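Stories > Short fiction > School days

Search stories Enter a word or title

The Honour Roll
Posted April 2019 by the Flevon Reader

Fudlow Secondary had 787 students and one working bell, and I loved the place from my first morning. I was the new maths teacher, fresh off the bus with a box of chalk!

By September they'd handed me 9C, the class that had finished last in the district test three years running. Forty-one kids, and not one of them would put a hand up. So I stopped asking for hands. I gave them the Hwang Building instead, the old library across the road, and told them to work out how many books it held without opening the catalogue.

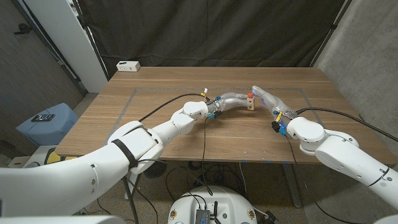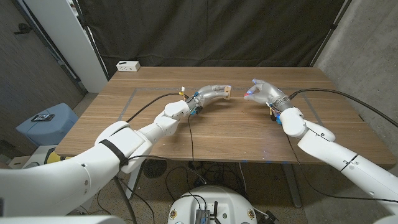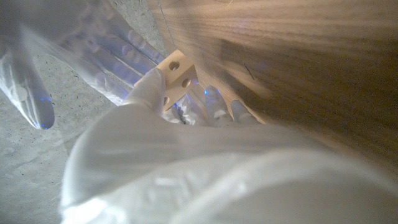
They went mad for it. They measured shelves with their scarves, they argued about thick books and thin books, and they missed lunch (I'd brought buns, thank goodness). A girl who hadn't spoken all term stood on a chair and shouted that everyone had forgotten the basement.

Their answer was 3,554. The librarian ran her finger down the ledger, took off her glasses and asked who had taught them to do that.

"We argued," said the girl on the chair.

I walked home along Gendeo Street with chalk all over my coat, already planning what they could measure next. The harbour, maybe. Or the whole colour chart at the paint shop!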